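Fri 11 March

Third session with the Rernirier text. I read chapters 8 to 14 again, this time only for the sentences where the narrator says what year it is. There are fewer than I remembered. In the August notes I wrote that the moon colony is "dated clearly", and this is wrong, I must correct it. The date comes only from the map in the front, and the map was added for the Urquijo edition.

Word count of the new introduction is 1140. The limit is 300 less than that, so the paragraph on radio plays must go out, and maybe also the one on the author's school years.

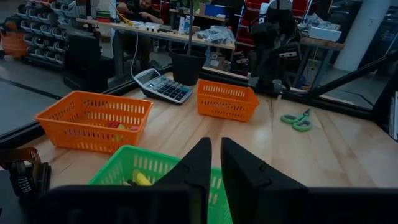
Naveen Semwal thinks the radio paragraph should stay, as younger readers will not understand why the crew describes everything aloud. He would cut my plot summary first. I see his point, but the summary is what the teachers asked for. To decide on Monday.

Spelling: the first printing has "Foltlow" for the ship and "Foltlowe" two times in the last chapter. I keep the first form and put a note at the back. The colour of the ship also changes from grey to silver, but this I leave as it is. An editor should not repaint it.

Still open:

- check if Dreteo is the planet or only the harbour (chapter 9 is not clear)
- ask for a better scan of the map
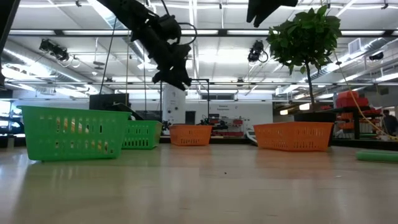
- compare the last page with the magazine version, where the sister stays behind
- remove "visionary" from my second paragraph, I used it two times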